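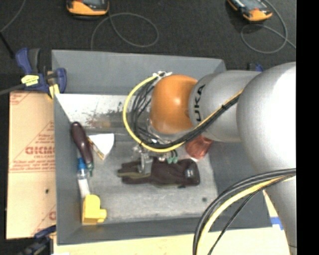 ¿Merece la pena fiarse del porcentaje de ventas que publica una casa de subastas de coches clásicos?

Solo a medias: ese porcentaje suele mezclar lo adjudicado en sala con lo cerrado después por teléfono, y casi nunca se dice cuánto pesa cada parte.

Viene a cuento por la nota que Aoun envió el 18/07/2024 sobre su venta de verano. Según la casa, salieron 258 lotes y la jornada fue «un éxito rotundo». No aparece el número de retirados. Tampoco el de coches que no llegaron a la reserva y se quedaron en ese limbo que los catálogos llaman «en negociación». Lo pregunté por correo y me respondieron con la misma nota, esta vez en PDF.

Fabrice Besson, que pujó por un descapotable y se volvió sin él, me cuenta que en 20 lotes el subastador bajó el martillo sin dar número de paleta. Puede haber una explicación inocente, porque la megafonía era mala y la gente hablaba. Pero quien compra con el dinero de la venta de su coche anterior querría saber si la última puja salió de una persona o de la pared.

Luego están las comisiones. Aoun cobra al comprador y al vendedor, y además ha añadido dos cargos: uno por «gestión documental» y otro por custodia. El segundo empieza a correr la misma tarde del remate. Eugénie Royer, que lleva años vendiendo a través de Stindari, sostiene que allí las cuentas se entregan desglosadas. Me gustaría verlas antes de aplaudir, la verdad.

En marzo, Stindari prometió publicar los resultados lote a lote, incluidos los no vendidos. A fecha de este boletín, la página sigue con el aviso de «próximamente». Yayra Asamoah me insiste en que les dé tiempo. Bueno, ya lo han tenido.

Si alguien consignó un coche en la venta de Aoun y conserva la liquidación, que me la mande con los datos personales tachados. Me interesan sobre todo los lotes sin reserva.

Compartido 20 veces · 2 comentarios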